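Plendthorpe family outings list – readme

Plain text list of things to do with kids in and near Plendthorpe. Started as my own notes for the blog, then people kept asking for it, so it's a file now. Last big cleanup was November.

What's in it
events.csv – fairs, puppet shows, parades, library days. One line per event.
places.csv – parks, pools, the little train at Ornberg, etc.
old/ – stuff that closed or moved. Don't plan a trip from this folder!!

Columns
name, town, month, cost, ages, stroller (y/n/sort of), notes. Cost is for one adult and one kid, whatever we paid at the door. Blank means I forgot to write it down, not free. Free is 0.

Ages are a guess, mostly based on my own two. The Rirkau lantern walk says 4 and up but it goes on a long time and there's a hill. Bring snacks.

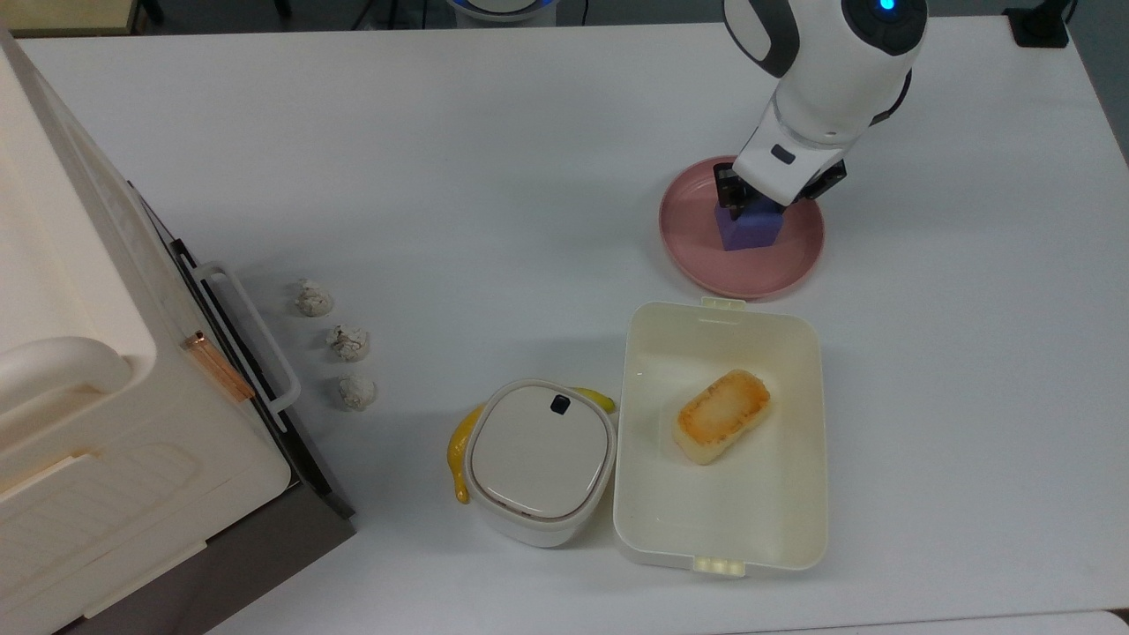 Coverage is patchy. Roughly 200 lines total, 40 of them just from Rirkau since we go there alot. Ornberg has 11. Almost nothing on the far side of the river – send me some if you live over there.

Known problems
- Kassa puppet theater is in twice, spring and fall shows. Leaving it for now, the prices are different.
- Some months are wrong for anything that moves with Easter.
- Parking notes are old. The lot behind the Ornberg station is permit only on Thursday, market day.
- A few accents got mangled when I saved the file, will fix

Adding something
Email a line in the same format or just tell me in the blog comments and I'll type it in. Please only places you've been to yourself. No birthday party businesses, I get enough of those allready.

Use
Copy it, print it, stick it on the fridge. A link back is nice. Check times before you drive anywhere, I don't keep opening hours in here.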